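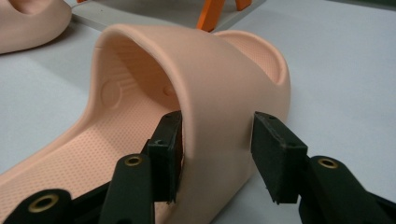 Speaker notes, shared workshop open evening, talk slot two
2020-07-28

Start with hello, thanks for coming, say where the loos are. Remember to plug the laptop in BEFORE talking.

Opening bit. So I wanted a gripper I could hold in my hand. No arm, no base, no motors at the shoulder, just the business end on a handle, so I could find out what it was like to pick things up with two flat fingers. I'd been reading about people doing this to teach robots and I thought, well, I've got a printer and a drawer full of screws, how hard can it be? (Pause for laugh. If no laugh, carry on quickly.)

I called it Tindeck, which was the name on the folder when I started and it stuck. The version I've brought tonight is the fifth. Hold it up. Pass it round once I've done the bushings part and not before, or I'll be talking to the tops of heads.

The linkage. Black printed links, one finger each side, both moving together when you squeeze. My first go had the links running straight on the screws, plastic against metal, and it felt lovely for an evening. Then the holes went oval and the fingers started wandering past each other like people in a corridor. So: brass bushings. I pressed them in with a bench vice and a scrap of wood. Split two links doing it! The trick was to print the hole a touch small, then run a reamer through by hand and stop every couple of turns to try the fit. If you get impatient with the reamer you end up gluing the bushing in, and I have done that, and I'm not proud of it.

Mention print direction here. Lay the links flat on the bed. I stood one up on end to save space and it snapped along the layers as soon as I leaned on it.

The pads. Flat rectangular blocks, screwed on, so I can swap them without taking the whole thing apart. Best decision in the entire build. The corners come off the printer a bit ragged, little whiskers of plastic, and I keep meaning to sit down with a file. Somebody always asks about rubber faces. Yes, I've tried a few stick-on bits, and they grip better, and then they peel. Working on it.

Now the sandals. People expect blocks and cups and tins, and I do use those, but my favourite thing to practise on is a foam slide. The strap is a great big arch, so you put one finger inside the opening and the other outside and pinch the thickness of it. That means coming down at the right angle, and the inside finger has to find its way in under there without shoving the whole shoe across the table. With your own hand you'd never give it a thought. With two plates on a stick you have to plan it like parking a van. Foam is kind to the pads as well, it gives a bit.

(Do the demo here if the table's big enough. Say out loud which finger is going where, the back row can't see.)

What I got wrong, quick run through:

Opening too narrow. I drew it from looking at small parts and then wanted to pick up everything in the house. The Wetitz plans I borrowed the basic shape from had the same problem, so I stretched the links and drew the pads again.

Handle. Mine was a straight tube and my wrist ached after ten minutes. It's now angled at almost 90 degrees to how I first had it, which sounds mad, but come and try it afterwards.

Screws. Buy one size. I had four different ones in there and spent a whole Saturday hunting for the right hex key.

Lubrication. I put oil on everything. Dust loves oil. Wipe it off.

Next steps. I want a spring return, because at the moment you have to open the fingers yourself and it makes for a clumsy let-go. I've got a bag of springs from Stindent to try. I'd also like to do an afternoon in August where everyone builds a pair of fingers, just the links and pads. If you fancy it, put your name on the sheet by the laser cutter. Bring safety glasses and something awkward to pick up.

Questions. Likely ones: how long does it print for (overnight, all in, on our slow machine), can it go on a real arm (yes with a different mount, haven't drawn it yet), can kids use it (mind the links, they nip).

Get Tindeck back off whoever's got it before tea.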